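4.2 Living with the Marnden kit

I should say at the start of this section that I wanted to like the Marnden. It's the tabletop arm kit that Vallidham sells to teaching labs, and we bought ours out of the ordinary equipment budget, at 1,445 euros with the educational discount, so nothing we say here has been paid for by anyone. Eimear Gallagher did most of the unpacking and I did most of the swearing. The previous section gives the bench measurements. What I want to do now is talk about how the thing behaves over weeks of use, which the measurements don't tell you much about.

Assembly took us an afternoon. The printed manual is good up to the wrist and then goes rather vague, and we ended up working from the drawings on the supplier's site (the cable routing in the manual is for the older wrist, as Vlasta Halilović spotted after we'd done it twice). Once it was together the arm homed first time and has gone on homing every morning without fuss. I can't say the same for the Todorova controller we reviewed last year, and regular readers of our workshop papers will remember how that went!

The software is where your money goes, I think. You get a calibration routine, a teleoperation mode and a small library of pick-and-place tasks, and all three share one settings file, so a change you make in one place follows you everywhere else. Zlatko Yordanov hated this for the first fortnight and now defends it in meetings. My own grumble is with the calibration screen, which reports a pass or a fail and keeps the residuals in a log three folders down. For students that's probably fine. For anybody trying to write a paper it's a nuisance, and we patched it ourselves in April.

For the task trials we kept to the "sort to bowl" job in the supplied library, with the item list changed to suit what we had. It's a homely sort of task: artificial fruit on a table, a bowl off to one side, and the arm has to fetch whatever it's asked for. Figure 3 shows the layout part-way through our work with it, with the gripper over the table and the bowl still empty. We ran 299 attempts in all, spread over 11 sessions, and shuffled the fruit between attempts by hand.

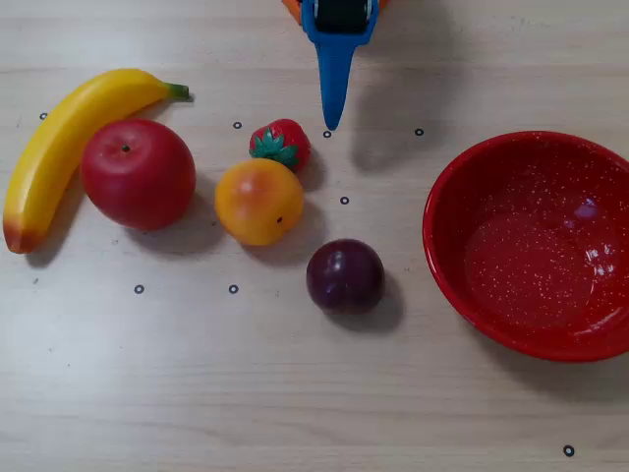
Figure 3. Table layout for the fruit task, seen from above, with the tip of the gripper's blue finger at the top.

What I noticed first was how much the difficulty depends on the neighbours. A plum sitting by itself is easy work, and even our newest student could get it by teleoperation after a few goes. Put the same plum up against an apple and the approach angle starts to matter, because the finger needs somewhere to go. The kit's planner does know about this in principle. In practice it prefers to come straight down, and in crowded layouts it would nudge a neighbour out of the way and then carry on as though the table hadn't changed. Turning on the re-detect option cures most of that, at the price of a slower cycle, and I'd leave it on for any class.

The banana gave us the liveliest discussions. Hrvoje Zupan wanted it gripped at the middle, I wanted it gripped nearer the stem, and the library's default turned out to be neither. We settled on the middle for the reported runs and kept it there. Readers who want to try the other choice will find the grasp offsets in the settings file, under the item's name.

Support was better than I'd feared. Our first query went unanswered, but the second reached Gangadharan Namboodiri at Vallidham, who sent a corrected wrist drawing and a sensible explanation of the planner's habits. A spare finger cost us 60 euros with postage, which I thought steep. We haven't fitted it yet.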